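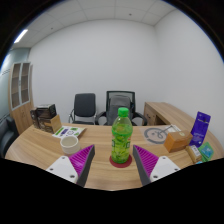
What makes one family firm outlast its competitors in the same town? Mostly how it decides things, according to Waldemar Sikora, and how long its people stay to see those decisions through.

Sikora has spent nine years comparing manufacturers in Caklow and the villages near it. His study draws on 3613 staff records going back to 2000, and he prefers them to questionnaires. "If you ask a manager about culture, you get the brochure," he says. "I wanted leaving dates, training hours and who signed off what."

18 firms are in the study. Kaczmarczyk, which makes door fittings, kept its foremen longest and let them order stock without asking the office. Fostik, a larger rival, sent every order upstairs. Both paid much the same wages. Sikora found that Kaczmarczyk lost fewer customers in lean years, though he is careful about the reason.

"It may be the foremen. It may be that the owner lived over the road," he says. "I can show the two things go together. I can't show you one causing the other."

Eugeniusz Kalinowski, who ran purchasing at Futer until September, is less cautious. He thinks location has been overrated - suppliers will drive anywhere if the invoices are paid on time.

"We were told for years that we had to be in the city," he says. "We stayed put and kept our fitters. The firms that moved had to train new ones."

Sikora agrees up to a point. Distance still mattered for the smallest firms in his records, which had no transport of their own and paid more for every delivery. He is now going through their freight bills, and expects to be at it until the summer.

4 comments
Share 27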